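## 4. Songs held in place by a temporary edit

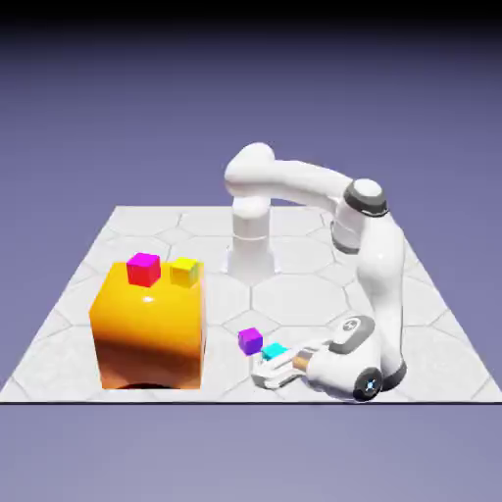 Alasdair Jardine

**Figure 4.** Rendered view: orange box at left, white robot arm at right.

Film editors rarely cut to silence. Before a composer or songwriter has delivered anything, the editor lays existing recordings under the picture so that the director can judge the pace. These recordings are known as temp tracks, and most are meant to be removed. This section deals with the ones that stayed.

The main source is the cue books kept by Bellach, a small post-production house that worked mostly on low-budget features. The books list 2475 cues in all. Each entry gives the reel, the length of the cue, the recording used in the first assembly and the recording used in the release print. Where the two recordings match, the cue is treated here as retained. Cues for which the second column was left blank have been set aside, even in those cases where the released film could be checked by ear. Library music supplied by Patico is included, although the firm's catalog was renumbered in February of its second year and a few titles can only be matched by their running times.

Retained songs fall mostly at the start of a picture. Of the 23 films with a vocal recording under the main titles in the first assembly, 20 went out with the same recording. Songs placed later in the film were replaced far more often, usually by instrumental music. There is a practical reason for this. Title sequences were cut early and seldom reopened, and by the time a new song arrived the lettering had already been timed to the old one. A replacement with a different tempo meant paying for the titles again.

The correspondence of the producer Martin Leckie was consulted for the same films – it survives only in part – and it shows the matter from the songwriters' side. Writers were often sent the temp track and asked for something with the same feel. Several complained that the request could not be met without copying. One returned the reel with a note saying that the song already on it was fine and should be paid for. The film was released with that song.

Cost worked in both directions. A well-known recording was expensive to license, and a commissioned song was cheaper if the writer took a share of the publishing. But a commission also needed a session, a singer and an arranger. For films cut at Henis, where the music budget was fixed before shooting, the licensed recording was often the smaller sum, provided it had not yet been a hit. Four of the retained title songs entered the charts only after the film opened, and in each case the license had been signed at the earlier rate.

The cue books do not record why a choice was made. A retained song may have been the director's preference, or the new one may have come in late. Where the letters and the books disagree – mostly over dates of delivery – the books have been followed, as they were filled in on the day of the mix. Section 5 takes up the rejected songs, some of which were later recorded by other singers.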